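Can a robot tidy my living room yet?

My friend Marites Umali asked me last week when she could expect a machine to do her tidying, and since I'm the one who bores everybody with robot videos, I suppose I had it coming. I said I'd write it up properly, so this one's for you, Marites!

The short answer is no. The longer answer is "a bit, if you're patient and don't mind which bit".

Take snacks. We always have a heap of them about the place, and getting them all into one box is the sort of job I'd hand over tomorrow. It takes me no thought at all. But a snack bag is a horrible thing to pick up if you haven't got skin. It's slippery, it crumples, it changes shape the moment you touch it, and if you squeeze too hard you've got crumbs for tea.

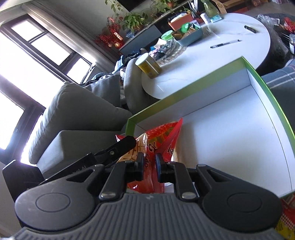
Tins are much easier, and so are bottles (stiff, round, always the same shape). Give me a tin and I'd bet on the machine. Soft things are where I lose my money. Blankets, carrier bags, jumpers, anything that flops. I watched a video of an arm folding a towel the other night and made a whole pot of tea while it thought about the second corner. It did get there, bless it, and the fold was neater than mine.

Then there's knowing where things go. My old workmate Reynaldo Lacson, who spent years in a warehouse, always says lifting was the easy part of the job and the real skill was knowing what to leave alone. I think of that whenever I look at our table. Does the pen live there? Is the remote rubbish? I know, because I live here, and I couldn't write you the rules if you paid me.

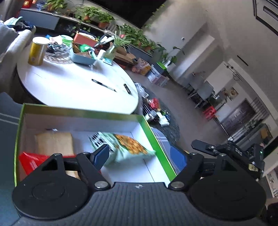

And boxes have a trick of their own. The first few things go in anywhere, then you have to start shuffling and tucking, and all of that happens with your hand blocking the view. People do it by feel. I'd love to see a machine that's good at the last third of a box, I'd watch that for hours.

So where does that leave you, Marites? Keep the robot vacuum, it's earned its corner. I'd put real money on sorting and fetching before folding, and folding before anything involving a duvet cover. Ask me again in July and I'll probably have changed my mind, I usually have.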